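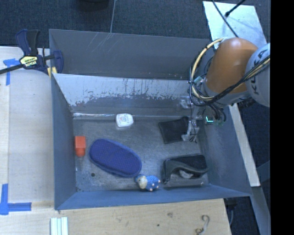
Fig. 1. Skála picking cell, bin and gripper during the May checks.

Gretdale picking cell, maintenance and setup – progress report for May
Prepared by Vilém Lukáč for Bořivoj Jireš, Toltoson

1. Status
The cell is back in service after the planned stop. Mechanical work is complete. Cable routing is still open and is carried over to the next period.

2. Work done
Gripper. Both fingertips were replaced and the stroke was reset to the value in the setup sheet. The tool center point was taught again with the pointer. Residual error is 2 mm, within the limit agreed at the start of the project.

Bin. The bin was put back against the blue tape marks on the table and clamped. The paint on the inner back wall is flaked over much of its upper part. Bare and painted areas return light differently, and the Drimix software reads some flake edges as object edges. A mask for the back wall has been added as a stopgap. Repainting in matte gray is proposed.

Arm. Joint zero positions were checked and left as found. The cables on the outer links form wide loops beside the wrist. The loops were inspected for chafing along their full length and one tie was renewed.

3. Test picks
The mixed set was used: small box, cases, flat pouch, soft toy. 30 picks were run at reduced speed, with 14 of them on items close to a wall. Two picks failed, both on the flat pouch near the back seam, where a fingertip touched the wall before closing. The approach angle for flat items has been changed in the Skála recipe. It has not been retested at full speed.

4. Open items
Shorter cable loop at the wrist – bracket drawn, not yet ordered.
Repainting of the bin – needs approval, cell down for one shift.
Second clamp for the bin – requested from stores.
Retest of flat items at full speed – after the bracket is fitted.

5. Spending
Fingertips and ties were charged to the maintenance line. The bracket and paint will go to the same line unless Toltoson advises otherwise.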